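The Man Who Records Quiet Rooms for the Movies

Iddrisu Tetteh has spent 18 years listening to places where nothing much is going on 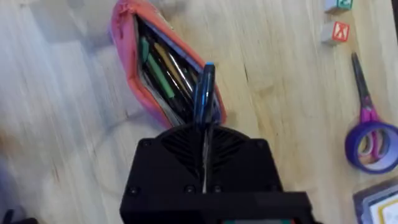 There is a moment early in Borthorpe, the slow and rather lovely family drama that played here in June, when the eldest daughter comes home and sits down in her mother's kitchen without saying a word. It lasts 34 seconds, and if you were in the theater with me you may remember how you could almost feel the size of that room, the low ceiling, the window somewhere off to the left. Tetteh built all of that from sound. He thinks a great deal about surfaces, and he will happily talk for an hour about what a light wooden tabletop does to a voice, or to a coffee cup, or to a hand laid flat on it while somebody decides whether to speak.

He grew up in Clolley, over a shoe repair shop, and says the hammering downstairs taught him to tell the time. His first film job was carrying cable. His second was carrying more cable, on a picture that ran out of money before the actors had finished their scenes, and he came home with a bad back and a bag of tapes that he still keeps in a closet.

These days he works out of two rooms in Piridbridge, up a flight of stairs that creaks so nicely he has used it in three movies. His library holds 2329 recordings, nearly all of them rooms – church halls, motel lobbies, a bakery before opening, the back seat of a parked bus. He names them by mood, which drives his assistants a little crazy. One is called "Sunday, but sad."

"Directors ask me for silence," he told me, pouring tea for the both of us. "I say sure, which one?"

His next project is Zeleke, a road movie with hardly any music in it at all, and he has been given 20 weeks for the mix, more than he has ever had. He seemed delighted and slightly worried. When I left he was back at his desk with his headphones on, playing the same stretch of empty hallway over and over, and he waved at me without turning around.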